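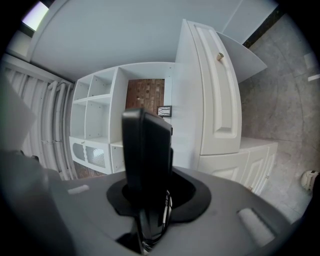

How long does it take to show a robot how to open a cupboard? Longer than you'd think, because one good go at it is worth very little and you need piles of them.

I've been at it since July, mostly in the evenings, walking up to white cupboard doors with a gripper in my hand and trying to behave like a sensible robot arm. You hold the thing out in front, line up on the knob, close, pull, let go, back off. Then you do it again from a bit further left. My tally is 987 tries so far (yes, I keep a spreadsheet, and yes, it has colours) and Settimio Sartori has thrown out 110 of them, mostly for going too fast. He's right, but I sulked anyway!

Small round knobs are my favourite. The raised panels on the doors give you something to line up with, and a brass knob on white is easy to find. Open cubbies are dull by comparison, you just reach in and out.

Endang Gunawan does hers by remote control on the Dastis arm and reckons it's cleaner. I had a turn and managed 4 doors in 40 minutes, with a sore neck at the end of it. By hand I can feel when a hinge is sticking, and my wrist sorts it out before I've thought about it.

Drawers are next, the narrow ones. Settimio wants them slow. I've put the kettle on.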